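Levantem a barra devagar, por favor

Passei fevereiro inteiro a discutir no ginásio, e continuo convencida: o agachamento com pausa é o exercício mais bonito que existe! Dois segundos parada lá em baixo, sem ressalto, sem truques – e depois subir.

O Marek Ondrejka, que treina comigo no Floda, acha que isto é mania. Para ele conta o peso na barra e mais nada. Respeito, mas no último encontro do clube vi-o perder a profundidade em duas tentativas seguidas, com cargas que ele mexe a brincar em dias bons.

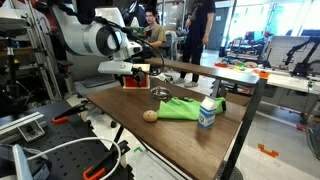
A pausa obriga-nos a conhecer a posição onde quase toda a gente foge. Comecei com uma carga ridícula (custou-me o orgulho, confesso) e em poucas semanas já sentia os pés colados ao chão e o tronco firme. Que maravilha!

Claro que não serve para tudo. A três semanas de uma prova eu voltaria ao agachamento normal, com os comandos do árbitro, e a Myfanwy Jarman, que me orienta, até cortaria mais cedo. Mas no resto do ano? Uma sessão por semana, séries curtas, descanso generoso – e filmem de lado, que a memória é muito simpática connosco.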